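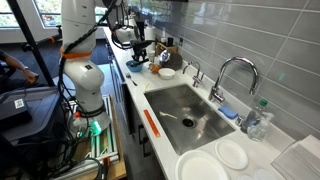

Sketis base cabinets in dark grey under a long white worktop, with Fasia gloss grey wall tiles.

Sketis base run, dark grey
Turunen Kitchens – straight runs

Sketis is a base cabinet range for long single-wall kitchens, teaching kitchens and workrooms where one continuous work surface is wanted. Cabinets are supplied individually and joined on site under a single worktop. Fronts have vertical panels and thin handles. The standard colour is dark grey. The worktop and wall tiles are ordered separately, under the names Mistia and Fasia.

Base cabinets
Cabinets are delivered assembled, with doors hung and handles fitted. The standard width is 800 mm. Narrower cabinets are made to order and are best placed at the wall end of a run, where a change in panel spacing is least noticeable. Each cabinet has one full-depth shelf, adjustable in height, and four levelling feet, which are reached from the front after the plinth has been taken off.

Neighbouring cabinets are fixed together through the side panels using the connecting bolts supplied. Clamp the front edges flush before tightening. On a long run, set the highest cabinet first and bring the others up to it. Door adjustment is done last, with the worktop on, as the weight of the top will settle the feet slightly on a soft floor covering.

Price per 800 mm cabinet: £129, including handles and feet. Plinth is sold by length.

Worktop
Mistia white is 29 mm thick and is cut to the length of the run. Where access to the room does not allow a single piece, it is supplied in two parts with a factory-cut joint and the bolts to close it. The joint should fall over the middle of a cabinet, away from any sink or hob cut-out. Send a drawing with the order showing all cut-outs and which end of the top meets a wall.

The front edge is finished as standard. End edges are finished only where marked on the drawing. Edges cut on site must be sealed before the top is fixed down.

Wall tiles
Fasia gloss grey is a rectangular wall tile, 8 mm thick, intended for laying in horizontal rows. The gloss surface reflects windows and lamps, and any unevenness in the wall will show in the reflection. Walls should be flat and dry before tiling starts. Begin from the back edge of the worktop, leave a gap along the bottom row and fill it with flexible sealant in place of grout.

Sockets in the tiled area should be positioned before the tiles are set out. A cut-out that falls wholly within one tile is harder to make than one crossing a joint, and the socket plate has to cover the cut on all sides. Order extra tiles for cutting and repairs. Shade can vary between batches, so check the batch mark on every box before opening.

Floors
Sketis can stand on hard floors or on short-pile carpet. On carpet, place the spreader plates (sold in packs) under the feet and recheck the level after a week. The plinth clips have enough travel to take up the difference. Thick underlay should be cut back to the plinth line. Sink cabinets should not be placed on carpet.

Cleaning
Cabinet fronts: damp cloth, mild detergent, then a dry cloth along the grooves between panels.
Worktop: as above. No scouring powder. Use a board for cutting and a stand for hot pans.
Tiles: any non-abrasive cleaner. Limescale marks show more on gloss than on matt and are best wiped off the same day.

Ordering and delivery
Orders confirmed by noon on Wednesday go into the following week's production. Made-to-order widths and jointed worktops take longer, and the date is given with the order confirmation. Delivery is to the ground floor. Worktops need two people at the receiving end and a clear route to the room – measure the turns as well as the doors.

The workshop is closed for part of December and no worktops are cut during that time. Stock cabinets and tiles are still sent out.

Drawings and questions about cut-outs: Minttu Lindqvist, technical sales.

Spare parts
Handles, hinges, feet, plinth clips and shelf supports are kept in stock. Quote the number on the label inside the left-hand side panel of the cabinet.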